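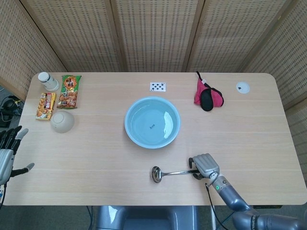 The table at the Senonitz, with basin, ladle and rice crackers.

Akua Kwofie had taken the back room on the strength of the screen. It was a woven one, folding, and it went round three sides of the table, so that whatever happened behind it could be called private. Gifty Abugri, who owned the café and the screen, wanted 295 a month for the two together.

"Does that include the water?" said Akua.

"Water's extra," said Gifty, and filled the blue basin herself, to be on the safe side.

Akua told fortunes. She had come to it in February, after leaving the insurance office, and found the work much the same except that people thanked you. Her aunt Dede Kyei had done it before her, in Wakilari, with a brass bowl and a proper velvet cloth. The cloth had gone to a cousin. The bowl had gone to pay for the cousin's wedding. Akua had a plastic basin and a steel ladle, and a single playing card which she laid face up beyond the water and refused to discuss.

Her first client was Afia Issahaku, who wanted to know whether to sell her brother's boat.

"Put this on," said Akua, and handed her the sleep mask.

"It's pink."

"It's pink and black."

Afia put it on. The elastic caught in her earring and there was a short delay. Akua used it to turn the cream bowl upside down, as her aunt had always done at this point, with a look of great meaning. She had never asked what the meaning was. She suspected that it kept the flies out.

"I can smell biscuits," said Afia.

"Those are for afterwards."

"What sort?"

"Rice crackers. There's a little box of something baked as well, but I haven't tried those."

Afia considered this behind the mask. Out in the café somebody was asking Gifty whether the soup was the same soup as before, and Gifty was saying that it depended what they meant by the same.

Akua took up the ladle and drew it once through the water. One was supposed to watch the way the ripples met. Her aunt had been able to see ships in them, and twins, and on one occasion the name of a man in Mahama who owed her 200. Akua saw the bottom of the basin, where there was a small dark mark from whoever had made it.

"There's a mark," she said.

"What kind of mark?"

"Dark. Low down. It isn't moving."

Afia drew in her breath. "That's the boat."

"It might be."

"It's stuck, you see. It's been stuck at Purari for 22 months. He says it's waiting for a part." She pulled the mask up on to her forehead, earring and all. "I knew it. I'll take the 3000 and he can shout."

She paid in coins, shook Akua's hand for longer than was comfortable, and opened the crackers standing up. They were very good, she said. She took one for the walk and another for her brother, then ate her brother's on the way to the door.

When she had gone Gifty put her head round the end of the screen.

"She looked happy. What did you tell her?"

"That the basin has something printed on it."

Gifty came and peered in for some time.

"Is it bad?" she said.

"Sit down," said Akua, and held out the mask.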